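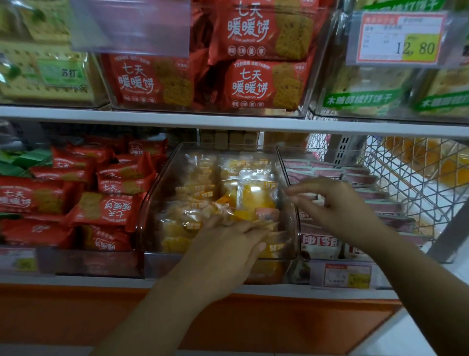

2023年5月，Irkix开放日，参观记录。回来的路上就想动笔，结果在车上睡着了，到实验室又被叫去看泵，一直拖到晚上才坐下来，所以前后顺序可能有点乱，同去的各位看到哪里记岔了，直接在旁边补就行，别客气。先说我最想说的：今天最值得看的是零食货架，大机器倒在其次。我们平时做抓取，桌上摆的无非是方块、罐头、塑料水果，摆得规规矩矩，抓成功了大家很高兴，可是真拿一格散装零食放在面前，心里马上就虚了。中间那个透明盒子里全是黄黄的小包，一包一包封在透明塑料里，包装上反着光，手指往里一按，旁边的跟着翘起来，边界在哪里，我站着看了好久也说不清楚。左手压住靠前的那些，右手在隔板边上拇指和食指一捏，人做起来大概连想都不用想，要让机器做，光是“这里到底是一包还是叠在一起的几包”就够我们写一个学期的了。

从头说。Irkix的开放日在Rinaldi楼，我们这边去的人加上隔壁组，刚好凑成8个人一组，对方也是按这个人数分的，所以没有被拆开，一路上可以边走边讨论，这一点很幸运。签到处在楼下大厅，发了一张折页和一个访客牌，折页做得挺用心，背面是楼层图，不过图上的电梯位置和实际的是反的，我们一出电梯就往错的方向走，走到茶水间才发现。茶水间的咖啡味道不错，顺便记一笔，下次去的人可以直接从那里绕过去，其实也能通到演示区，就是要经过一段很窄的走廊，走廊里堆着包装箱，背双肩包的要侧着走。

演示一共4个站点，按顺序是移动底盘、货架补货、小件分拣，最后一个是数据和标注的房间，房间号1007。整个流程走下来将近2小时，比折页上写的长，原因是我们问题太多，后面那组在门口等了一阵，有点不好意思。下面按站点记，详略不均，我感兴趣的写得多，不感兴趣的写得少，请原谅。

移动底盘

这一站我听得不太认真，老实交代。底盘本身是很常规的差速结构，他们重点讲的是在窄通道里怎么掉头，怎么给迎面走过来的人让路。演示的时候让我们组里的人轮流走过去挡它，它会先减速，停一下，然后往一侧偏开，偏得很有礼貌，动作也柔和，大家都忍不住笑，跟在食堂里和人面对面左右让路时一模一样。有一次它和我们的人同时往同一边让，又同时往另一边让，双方僵在那里，讲解的人说这种情况他们加了一个等待时间，等过了就由底盘先后退。我问后退的时候背后有人怎么办，回答是后面也有一圈测距，后退速度压得很低。听起来合理，但我没看到演示，只能写成“据介绍”。

有个小细节值得我们学：底盘上贴了一条很宽的灯带，往哪边转就提前在哪边亮。我们的底盘到现在还是闷头就走，每次有新同学进实验室都要被吓一跳。灯带我们柜子里就有，上次做节日装饰剩下的，先拿来试试，控制板上应该还有空的引脚，我明天看。（补：看了，有，但是供电要另外拉一根，别从主板上取。）

他们地面处理得也好，走线全部压在线槽里，线槽边缘是斜坡的，轮子过去几乎没有颠。我们那块地方的线用胶带粘，胶带每过一阵就卷边，卷边就粘灰，粘了灰再粘不住，这个循环大家都很熟悉了。线槽的钱我觉得该花，下次开会提。

货架补货

到了正题，这一站我写长一点。

先讲为什么零食难。我们平时说“杂乱场景”，论文里的图也都画得乱乱的，但仔细想一想，那种乱多半是东西互相挡着，每一件自己还是硬的，有固定形状。小包装的零食就不讲这个道理了，袋子是软的，里面的东西会滑，空气有多有少，同一种货放在一起，长得一模一样，颜色一样，印的字也一样，可是每一包的姿势都不一样，有的字还是倒着的。分割网络看到这样的一堆，最容易犯的错误是把相邻的两包当成一包，或者把袋子上一条反光当成边缘，把一包切成两半。我们去年十月份做的那批测试就栽在这上面，当时大家都怪灯光，把灯挪来挪去，挪了一个下午，结果也没好多少。

Irkix的人讲，他们在感知这一层用的是Noker，就是他们自己维护的那套视觉软件。Noker的思路听下来并不花哨，它不急着把每一包都分清楚，先找“最上面、最不受压的那一小块”，只要能确定这一小块属于某一包，就先从这里下手，提起来以后再看提起来的是什么。提起来的多了就抖一抖，或者放回去重来。我当时的第一反应是，这不就是我们平时在抽屉里找袜子的办法嘛，先扯一个角出来，扯出来再认。旁边有人小声说了同样的话，可见大家的抽屉都差不多。

但是这样做有个前提，就是“放回去重来”的代价要低。手放回去的时候不能把货压坏，不能把旁边的挤出来，更不能掉到地上。所以夹爪就很要紧。他们的夹爪叫Grekow，指尖外面套一层软的，里面有骨架，捏的时候指尖会顺着袋子的形状贴上去。我请求上手摸了一下，很友善地同意了，手感有点像没充满气的自行车内胎，按下去慢慢回弹。指尖的软套是可以拆换的，换的时候要先转一下再拔，我没转就拔，没拔动，很尴尬。

现场的讨论主要集中在吸盘还是手指的问题上。我们组一直偏吸盘，理由很实在，便宜，程序简单，包装面平的时候一吸就走。大块的饼干包装确实可以这么干，面大，印刷也平整。散装小包就不好说了，袋子一皱，吸盘边上漏气，泵就一直响，声音还特别难听。Irkix的看法是两种都留着，大包走吸盘，小包走手指，由Noker来决定换哪个。我问换一次工具要多久，对方说他们还在改快换接口，今天不演示换工具，只演示手指。这个回答我觉得很坦诚，我宁可听到“今天不演示”，也不想看到一段剪辑得很漂亮的视频。

透明的亚克力盒子是另一个头疼的东西。大家都知道深度相机看透明材料会出什么状况，盒壁要么消失，要么变成一团飘在空中的噪点。在货架上这个问题躲不开，散装区大家都爱用透明盒子，顾客看得见里面，挑起来也方便。手要伸进盒子，就必须知道盒壁在哪里，知道隔板有多高，不然一下去就碰到。他们的做法是先把盒子当成已知的：盒子的尺寸提前量好，软件里存一个模型，现场只要认出盒子的几个角，剩下的壁和隔板全靠模型补出来。这样就把“看见透明的东西”换成了“猜对盒子摆在哪里”，容易多了。

代价是换一种盒子就得重新量。我觉得我们可以接受，我们总共也没几种盒子。不过要提醒一点，亚克力盒子用久了会有划痕，边角会有缺口，有的还会有一点点变形，拿新盒子的尺寸去套旧盒子，偏差慢慢就出来了。我当时问了这个问题，他们说碰撞检测留了余量，余量多大没有讲，我也没追问。回来想想应该追问的。

再说上层和下层。上层放大包，下层放散的小包，这种摆法在店里很常见，对人来说没什么，弯一下腰就好了。对机械臂来说，下层的难处在于上层那块板就压在头顶上，手臂从斜上方进去，肘部很容易蹭到隔板的边。他们给我们看了一条规划出来的轨迹，手腕先往后缩，压低了再往前探，姿势有点像人趴在柜台上够里面的东西，不太优雅，但是有效。我把这条轨迹的大概样子画在本子后面了，画得很丑，看得懂就行。我们自己的臂比他们的短一截，同样的姿势不一定做得出来，要么把底座垫高，要么让底盘往前再凑一点，这两种都要试。

价签的事情也记一下。货架沿上夹着小价签，上层还有透明的标牌夹垂下来，挡在饼干前面，反光，上面几乎没有字。店里的人大概早就习惯了，对视觉来说它就是一个很讨厌的东西：它挡住后面的包装，自己又是透明的，机械臂要是蹭到它，它还会晃，一晃反光就变。我们以前搭的假货架从来没有放过价签，所以测试结果总比实际好看一点。这一条我写在最前面的待办里了，假货架要加价签，要加标牌夹，越碍事越好。

顺带说，价签其实也可以帮忙。像右上角那块写着12.80的，字又大又黑，底色是亮的黄绿色，隔得远也好认，拿来做定位的参考点绰绰有余。我问Noker有没有用价签来定位，讲解的人说试过，但是店员会随手挪价签，有时候价签和货对不上，所以现在只当作参考，不敢全信。这一点很有意思，我们做识别的总觉得印了字的东西最可靠，可是字可靠不等于位置可靠。

还有包装本身的文字。上层中间的大包和下层左边的小包印的都是“七天暖暖饼”，颜色也都是红的，大小却差得很远。如果只靠文字或者颜色来分货，大包小包就会混到一起去，补货的时候把小包往大包的盒子里塞，那就闹笑话了。所以尺寸一定要进判断。我们现在的商品库里只存了正面图和名称，没有存尺寸，也没有区分“同款不同规格”，这个要补，而且要早点补，越晚补越痛苦，数据越积越多，到时候一条一条改，谁改谁知道。

苏打饼干和木糖醇那款梳打饼干也是一样的道理，一个写“苏打”，一个写“梳打”，都带点绿色，包装上都画着饼干，站远一点看我自己都未必分得清。建库的时候名称要照包装上的字录，不要自作主张统一成一种写法，否则以后做文字匹配会对不上。说到这个，我们库里有一批就是被我自作主张改过的，我认错，我会改回来。

现场我们组还争论了一个问题：补货的时候到底要不要把货摆整齐。有人觉得散装的就该随便倒进去，顾客一翻又乱了，摆整齐白费力气。也有人觉得至少正面要朝上，不然机器下次来认的时候又是一片背面。Irkix的人笑着听我们吵，最后说他们的客户也在吵这个。我个人倾向于小包不管，大包管，站着放的那种包装要管，因为它们是一排一排错开立着的，倒了一个，后面的跟着歪，整排就散了。硬要一条规则的话就按包装能不能自己站住来分。这个先写着，不算结论。

小件分拣

这一站离货架站不远，是传送带加分拣格，货从一头过来，认出来以后拨到对应的格子。速度确实快，看着很舒服，大家拿手机拍了不少，但是我觉得和我们的关系不太大，我们没有传送带，短期内也不会有。

有用的是他们对“不认识的东西”的处理。传送带上要是来了一件库里没有的货，系统不会硬猜，会直接放行到尾端一个专门的格子里，由人来看。听起来没什么稀奇，可是我们的程序现在是硬猜的，不管多不像，总会给一个最像的名字，然后信心满满地放到错的地方去。我回来以后翻了一下代码，阈值那一行是有的，被注释掉了，注释里写着“演示用，暂时关掉”，看字体风格应该是我写的。已经打开了，打开以后拒识的变多了，这是应该的，大家不要看到拒识多就又关掉。

他们还讲了一个故事，说有一回整批货都被送到尾端的格子里，查了半天，原来是供应商换了包装，只换了底色，别的都没动。从那以后他们每次收到新货都先过一遍视觉再上架。我们可以照做，门口那张空桌子就能用来拍照，灯架也有，缺一块干净的背景布。

在这一站还遇到一点小故障，传送带中途停了一次，讲解的人很淡定地走过去，弯腰捡起一个卡在滚筒边上的小袋子，按一下复位，继续讲。我很喜欢这样的开放日，什么都会坏，坏了就修，修完接着讲，比排练好的要有收获得多。我们自己下次办开放日也不用那么紧张，上次为了怕出错，把一大半功能都藏起来了，来的人看完大概只记得我们的点心。

数据和标注

最后一个房间就是1007，在走廊尽头，窗户朝北，光线很均匀，我进去第一眼就羡慕。这里放的是他们做数据整理的工位，屏幕上开着标注界面，允许我们看，不允许拍，所以下面全凭记忆。

他们对散装小包的标注规则和我们很不一样。我们是要求标注的人把看得见的每一包都描出来，描到边，描不清的也要描，结果标的人痛苦，标出来的东西还不一致，同一张图给不同的人标，包与包之间的界线能差出一大截。他们只要求描能确定的那几包，其余的整体涂成“一堆”，不分个体。训练的时候“一堆”的区域不算对也不算错。这样标得快，质量也稳。我问会不会漏掉很多，他们说漏掉的本来也抓不着，埋在下面的等上面的拿走了自然会露出来，到时候再标也不迟。

这个想法我在回来的车上翻来覆去想了很久（在睡着之前）。我们一直追求把整张图理解清楚，可是干活的时候每次只需要拿一包，拿完了世界就变了，图要重新拍。花力气把底下那些分得清清楚楚，下一秒全作废。道理很浅，可我们就是没往这边想过，大概是被评测指标带着走的。改标注规则会影响到现在的评测脚本，要和写脚本的同学商量，不能我一个人拍脑袋决定。

另一个收获是他们对手的标注。人在盒子里挑东西的时候，两只手的分工是很有讲究的，一只手压，一只手捏，压的那只并不闲着，它在替另一只手稳住周围的货。标注界面里给手指加了“接触”的标签，接触到哪一包、是压还是捏，分开记。我看了以后立刻想到我们单臂的方案，单臂没有手去压，捏起来的时候旁边的小包就会被带出来。要不要加一只手臂我不敢说，预算在那里，但是可以先想个便宜的办法，比如在手腕旁边加一个软的压片，下去的时候先压后捏。我画了个草图夹在这一页后面，压片的材料想用Grekow指尖那种软套的料，Irkix说可以寄一点边角料给我们，地址已经留了。

隐私方面他们也讲了几句，人脸出现在画面里的一律先处理再入库，手上的首饰之类也会处理。我们现在只处理人脸，手上的没有管过，这个也要问一下学校那边的要求，不要想当然。

问答

走完以后在大厅里还有一小段自由提问，大家都累了，坐着问的。挑几个有印象的记下来，不按顺序。

有人问Noker开不开放给学校用。回答是有教学版，功能少一些，盒子模型那一块是有的，要签一份协议。我们这边要问清楚协议能不能由系里统一签，上次那个软件就是个人签的，后来人毕业了，授权跟着走了，麻烦了好一阵子。

有人问Grekow指尖的寿命。回答是看抓什么，抓光滑的塑料包装磨损很慢，抓纸箱就快，纸箱的边很伤软套。货架后面常常放着纸箱，有的时候手臂伸得深了就会碰到，他们因此把靠后的区域设成了不让指尖进去的范围。我觉得这个办法简单好用，我们也设一个。

有人问夜里补货行不行，关了灯能不能做。讲解的人想了一会儿才回答，说可以自带光源，但是自带光源打在塑料包装上，反光会跟着手一起动，比店里的顶灯还难对付，所以现在还是希望开着灯做。这个我深有同感，我们把环形灯装在手腕上的那次，拍出来的图每一包上都顶着一个白圈圈，漂亮是很漂亮，网络一个都不认得。

还有人问价格，对方很客气地把话题转走了。

我自己问的是失败以后怎么交代，就是说手里的东西掉了，系统知不知道掉了。回答是指尖里有简单的力反馈，加上提起来以后会再看一眼，两边都说没有才算掉了。只要有一边说还在，就先停下。偏保守，但是在店里保守一点好，地上多一包零食，人踩到了就不好玩了。

回来以后的想法和要做的事

先写想法。我觉得我们最大的短板是测试环境太干净。算法上和他们差得没有想象中那么远，有些地方（比如多视角融合）我觉得我们做得更细一些，讲解的人听我们介绍的时候也问得很仔细，还要了我们的报告。但是他们天天对着真货架、真包装，哪里难受哪里不难受一清二楚，我们对着塑料苹果，苹果当然是很配合的。

所以接下来我想把角落里那个旧架子清出来，架子上现在放着的电机和杂物请各自领走，没人领的我先收到箱子里，不会扔，请放心。架子分上下层，上层放大包，下层放散装，盒子用透明的，中间的隔板要能拆。零食我去买，买的时候尽量买同款不同大小的，再买几样包装很像但名字不一样的，票据我会留好。请大家忍一忍不要吃，上次买的测试用糖果，测到一半数目越来越少，曲线很好看，成功率一路上升，最后发现盒子都快空了。想吃的话跟我说，我单独多买一包放在茶水间。

价签和标牌夹问过采购了，有现成的，和夹子一起下单。标牌夹要透明的那种，磨砂的不要，磨砂的太好对付。

软件这边，商品库加尺寸字段，名称按包装原字录入，拒识阈值保持打开。标注规则先拿一小批图做试验，一半按老规矩，一半按“能确定的才描”的办法，比较一下标注时间和抓取结果再说。试验期间两批数据请分开放，文件夹名字写清楚，不要再出现“新新新最终”这种了，我自己也会注意。

硬件这边，等Irkix的软料寄到了就做压片，没寄到之前先用厨房的硅胶垫顶着，剪一块下来试试弹性。硅胶垫是从家里带来的，剪坏了没关系，家里人还没发现。底盘灯带和线槽看谁有空，没有人认领的话我慢慢做。

还有禁入区域那件事，后排纸箱的位置每次都会变一点，我想先按货架深度留一条固定的，别搞得太复杂，跑通了再细化。

零碎

访客牌记得还，我兜里还有一个，应该是不小心带回来的，下次寄软料的时候问一下要不要寄回去。

Rinaldi楼下停车很紧张，下次去的话坐公交，下车以后沿着河走一小段就到，风景很好，今天河边的柳树绿得不得了，我们几个人磨蹭了一会儿，差点赶不上签到。

讲解的人说秋天还会再办一次，内容会换，快换接口到时候应该可以演示。想去的同学在白板左下角写个名字，我统一报。隔壁组也想一起，人多了可能要分两组走，那样的话最好每组都有一个懂夹爪的和一个懂标注的，不然像今天这样，夹爪的问题全堆给一个人问，人家讲到嗓子都哑了，我们还在问。

折页放在资料架上了，楼层图那一面我用红笔把电梯的位置改过来了。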